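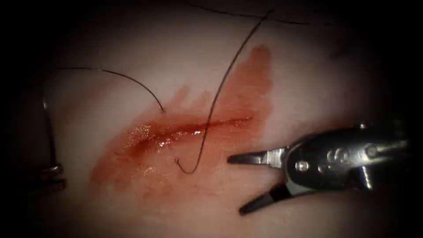 Incisão numa almofada de tecido sintético

Relatório de andamento, abril - rede de rega de Skestlow

Olá a todos! Começo pelo que mais vos interessa: dos 1.234 metros de conduta previstos nesta fase, já temos 943 assentes e tapados. O troço que falta fica quase todo na encosta, onde a rocha aparece logo à superfície, e por isso a escavação vai mais devagar (bem mais devagar do que eu gostaria). A Flevau entregou as válvulas que estavam em atraso e as duas bombas já estão no armazém, à espera do quadro elétrico.

A charca de retenção também avançou. A tela ficou estendida, mas apareceu um rasgão no talude norte e tivemos de parar o enchimento.

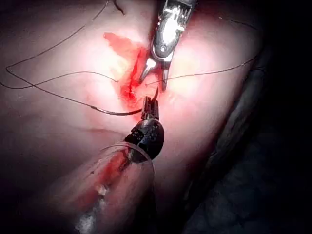
Se a charca não encher antes do verão, como é que se regam as parcelas de baixo? Foi a pergunta que nos fizeram na reunião com os agricultores, e com toda a razão. Ficou combinado que o furo da Tavares cobre essas parcelas até termos a charca a funcionar, com rega só a partir das 10 da noite. Não é barato - o gasóleo vai pesar na rubrica de energia, e já o deixei assinalado no orçamento revisto.

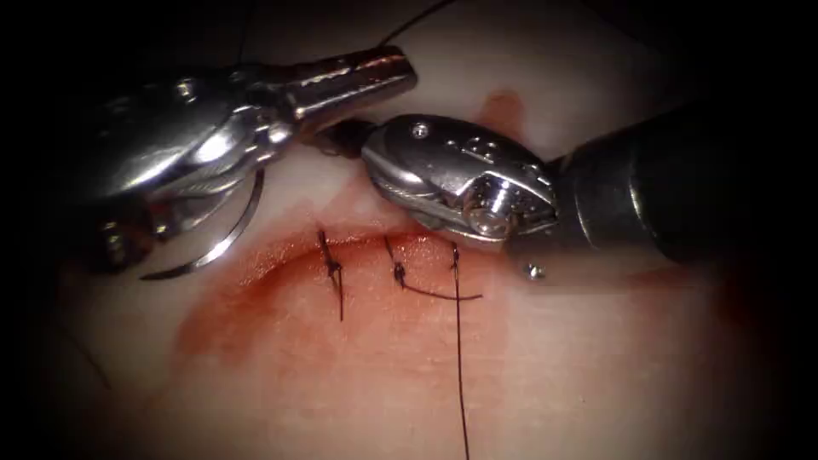
O remendo da tela é o trabalho que mais me preocupa neste momento. O empreiteiro queria prender o rasgão em poucos pontos e soldar depois por cima. Ora, três suturas pretas fecham aquela incisão avermelhada na almofada, mas uma tela com água em cima pede soldadura contínua de uma ponta à outra! Insisti nisso, e a Skerkevier vai fazer o ensaio de estanquidade quando a reparação estiver pronta.

Para libertar a próxima tranche falta-me juntar as faturas das válvulas e o mapa de horas da encosta. Seguem ambos com o orçamento revisto.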